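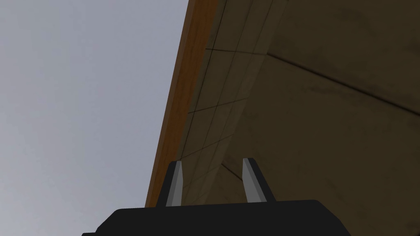
Kitchen tips for simulated arms

1. Restart the Privov planner after you move a wall or a worktop. It keeps the old collision map until you do.

2. Set the wrist view to 14 frames a second while tuning – 33 only fills the log. 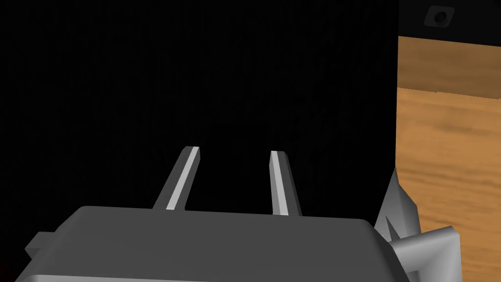 3. Keep the fingers open on approach and cap the path search at 3,000 samples.

4. Save the grasp settings under a new name before you edit them.
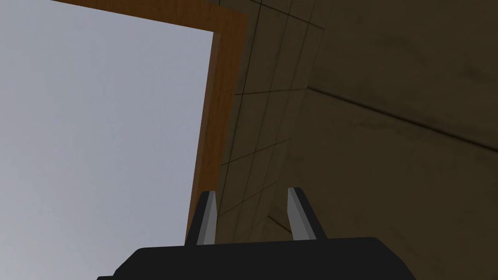 Can I use the same settings on a real arm?

Start with them, but halve the speed and recalibrate the camera first.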